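Setting up the Nello record tablet at your clinic

Part 2: First day at the outpost

If you've read Part 1, your tablet is charged and the Kivach card is in its slot. Good. I'm Olaia Figueroa, and I wrote this guide after two seasons of carrying these things up to the birth clinic at Linon, so you'll get my opinions along with the steps. Skip the opinions if you're in a hurry. Please don't skip the cautions.

Nello keeps records for mothers and babies: prenatal visits, births, newborn checks, vaccines. It works with no signal at all. When it does find a signal it sends everything to the district office in Yan, and that's the whole idea.

2.1 Create your clinic

1. Turn on the tablet and wait for the green leaf screen. The first start is slow, so go make tea.

2. Tap New Clinic. Type the clinic name exactly as it appears on your supply forms. "Linon" and "Linon Clinic" are two different places as far as Yan is concerned, and I once spent a whole Monday sorting out that mess.

3. Pick your language. You can change it later for each worker, so choose the one most of you read best.

4. Enter the elevation of the clinic in meters. Nello uses it to adjust the normal range for hemoglobin.

5. Tap Save, then tap Save again on the second screen. Yes, twice. I've asked for this to be fixed.

Note: If you leave the elevation blank, Nello assumes sea level and won't warn you. Up in our valleys that means anemic mothers will show up as perfectly fine. Check this number with someone else looking over your shoulder.

2.2 Add your health workers

1. Go to People, then Add Worker.

2. Type the name the families use. If everyone calls your midwife Auntie, put that in the second name box, which is searchable.

3. Set the role. Midwives and nurses can open and close a birth record. Village health workers can start one and add visits, but a midwife has to close it.

4. Have the worker choose a picture code. They tap four pictures in order, and it works well for people who don't like typing (me included, with cold fingers).

A tablet holds up to 17 workers. If you have more than that, lucky you! Remove anyone who has moved on and their old records will stay put.

Caution: Don't share one login among the whole team. I know it's quicker. But when a baby's weight looks wrong you need to know who to ask, and "everyone" can't answer the phone.

2.3 Enter your first mother

Practice on a made-up patient before you try it with a real person sitting across from you. Use the name Test so the office can clear it out.

1. Tap New Mother and fill in her name, village and age. If she doesn't know her age, tap Estimate and move the slider.

2. Enter the date of her last period, or the season if that's all she has. Nello accepts "after harvest" once you've set your local seasons under Calendar.

3. Go through the 13 risk questions. Read them out loud in your own words – they sound stiff the way they're written, and women tend to say no to a stiff question.

4. If the bar at the top turns orange, write down the referral advice on her paper card before you close the screen.
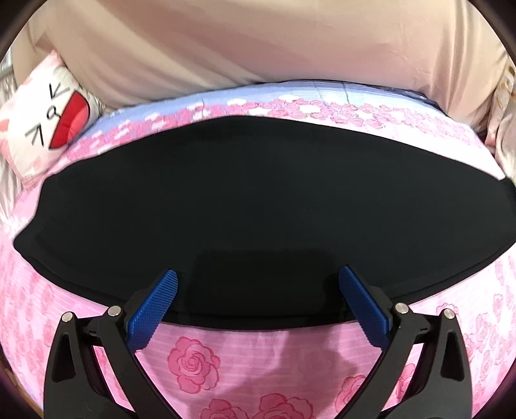
5. Tap Done. Her record gets a short code, and that goes on the paper card as well.

Keep the paper cards going. I mean it. A mother who travels to her sister's village to give birth takes her card with her, and the clinic there may never have heard of Nello.

2.4 Send your records to Yan

1. Find a spot with signal. For us it's the bend above the bridge.

2. Tap Send. Leave the screen on until you see the check mark.

3. If it stops partway, just tap Send again. It picks up where it left off and won't make doubles.

The tablet can store 400 unsent visits. After that it refuses new ones, usually on vaccine day, so try to send every week.

Caution: Never reset a tablet with unsent visits on it. The Reset button sits right under the Send button, and they are the same color. Go slowly.

When you've sent your first batch, move on to Part 3, which covers newborn checks and what to do when the scale won't connect.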